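Grille-pain Runumo crème : joli, mais encore

J'ai acheté le Runumo en octobre, après avoir lu partout qu'il « changeait le petit déjeuner ». Je me méfie de ce genre de phrase. Un grille-pain chauffe du pain, et le mien, un vieux modèle en inox dont la manette tenait avec un élastique, le faisait encore. Disons que je voulais vérifier.

Premier point, l'apparence, puisque c'est manifestement là que le budget est passé. La carrosserie est arrondie, brillante, d'un crème qui tire un peu sur le beurre. Le petit bouton rond, sombre et cerclé de bronze, fait son effet. Siham Ouali, ma voisine de palier, m'a demandé où je l'avais trouvé avant même de savoir s'il grillait correctement. Très bien. Mais le vernis brillant garde toutes les traces de doigts, et le crème ne pardonne rien autour de la fente. Je passe un chiffon dessus tous les deux jours, ce que je n'ai jamais fait de ma vie pour un grille-pain.

Ensuite, le pain. Sur du pain de mie ordinaire, rien à dire, c'est régulier d'un bord à l'autre. Sur du pain complet un peu dense, c'est plus laborieux : à la position 4, la tranche ressort à peine tiède au milieu, et à la position 5 les coins noircissent. La notice promet une « dorure homogène pour tous les pains ». J'aimerais savoir lesquels ils ont essayés. Quant à mes tranches de campagne, coupées au couteau et donc jamais droites, elles dépassent en haut et il faut les retourner à mi-cuisson. Mon inox avait le même défaut et coûtait trois fois moins cher.

Le bouton, justement. Il tourne sans crans. On croit être sur 4, on est sur 4 et demi, et avec cet appareil la différence se mange. J'ai fini par tracer un repère au feutre, ce qui gâche un peu le bronze.

La deuxième fournée est toujours plus foncée que la première, au même réglage. Loubna Amrani, qui a le même depuis 2 ans, baisse d'une position dès la troisième tranche et n'y pense plus. Je veux bien, mais j'attendais mieux d'une marque qui parle de « régulation intelligente » sur le carton.
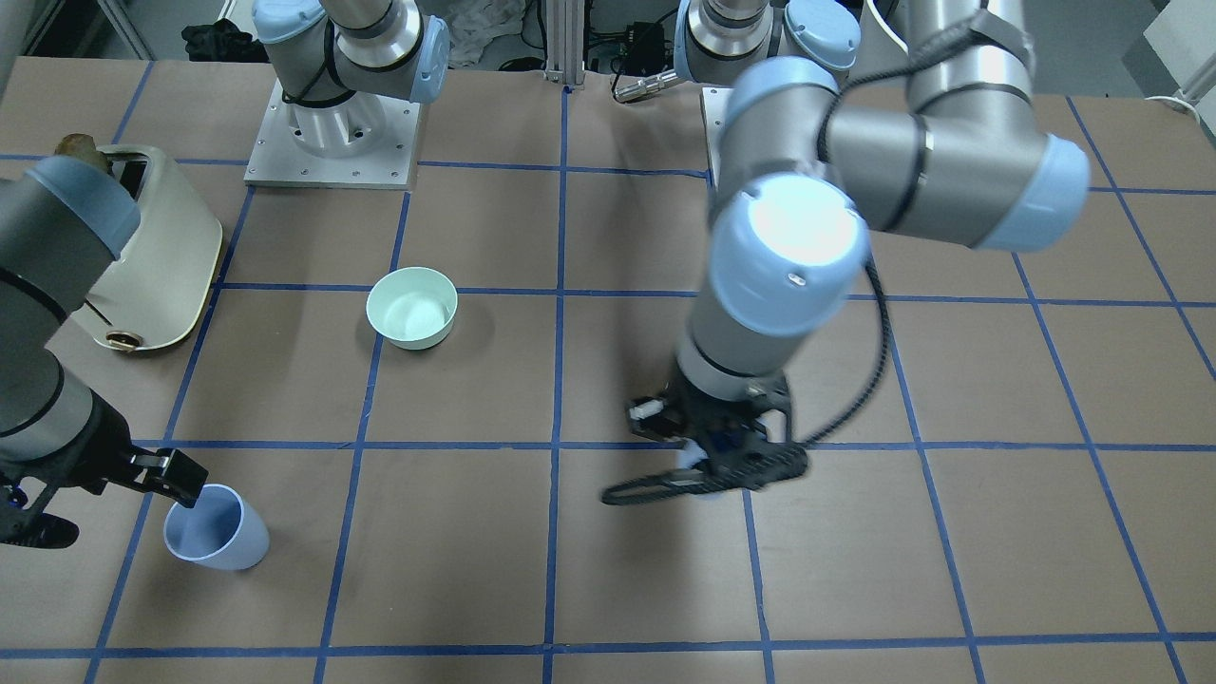 Côté vaisselle, Runumo pousse à l'achat d'accessoires assortis, et je me suis laissé tenter par autre chose : un gobelet en plastique bleu clair et un bol en céramique vert d'eau, intérieur blanc, pris chez Kamel pour 17 euros les deux. Le gobelet est mat, léger, sans prétention — c'est ce que j'ai acheté de plus utile ce mois-là. Le bol est joli mais peu profond. Pour des tartines et un peu de confiture, parfait. Pour un vrai bol de café au lait dans lequel on trempe, oubliez.

Le nettoyage, maintenant. Le tiroir à miettes sort par l'arrière, et il faut donc décoller l'appareil du mur à chaque fois. Il accroche un peu à la remise en place. Le cordon est court, ma prise est mal placée, j'ai dû rallonger. Rien de dramatique, mais à ce prix on commence à compter les petites choses.

Je lui reconnais deux qualités : il est silencieux, et l'éjection est douce. Les tranches ne sautent pas sur le plan de travail comme avec l'ancien. La fonction décongélation marche bien aussi, sans ramollir la mie.

Faut-il l'acheter ? Si le vôtre est en panne et que le crème va avec votre cuisine, pourquoi pas, en promotion. Si le vôtre fonctionne, gardez-le. J'ai rangé mon vieil inox dans le placard du bas, avec son élastique, et je ne l'ai pas encore donné.

Ma note : 7 sur 10 pour le pain de mie, nettement moins pour le reste.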